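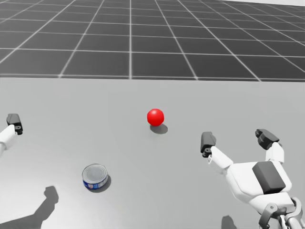
When Tsung-han Shih took over planning for the packing benches at Bresero, the first thing he was handed was a spreadsheet with a single line in it. It said "robot", and beside it was a blank.

"I laughed, and then I went home and worried," he says, pouring us both a second cup of tea. "You can't budget for a word."

He spent the winter filling in that blank, and he's generous about how much of it was guesswork. The quote from Gemora covered the arms and not much else. The grippers were extra, so was the training, and the bench itself would need to be rebuilt – something he'd pencilled in at nothing at all. 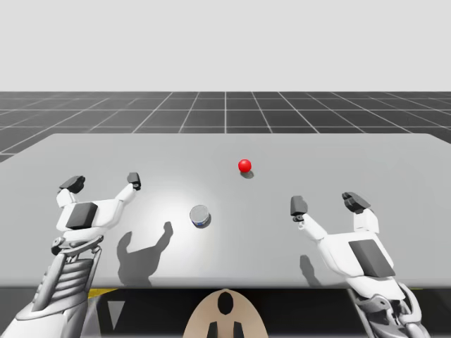
His advice to anyone starting out is to rehearse on a computer well before the deposit is due. Bresero paid for 108 hours of simulation time through Llanos, and Shih reckons it was the best money in the whole plan. The tasks look almost childish, he admits. There's a red ball, a squat little cylinder and a pair of open grippers coming in from either side of a wide grey table. "But you sit there with your coffee and you start asking proper questions. Does the far item need a longer arm? Do I need two arms, or am I paying for the second one out of vanity?"

He still hasn't settled that last question, and he's in no hurry. A second arm would push the Flilasano bench back to November, and there are 17 other requests in the same capital round, including a new roof over the loading dock that everyone (Shih included) would dearly love to see. 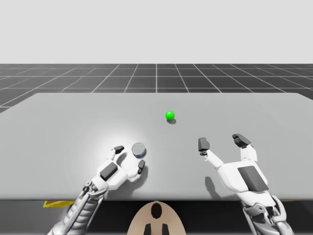
The simulated bench, with a green ball in place of the red one.

What he would do differently is talk to the people on the floor sooner. He now keeps Thursday afternoons free for it, and nearly 200 suggestions have come in, a good many of them about where to put the bins.

"Spare fingertips, that was one of theirs," he says. "I'd never have thought to put spare fingertips in a budget. They're in there now, on line four, right under the cables."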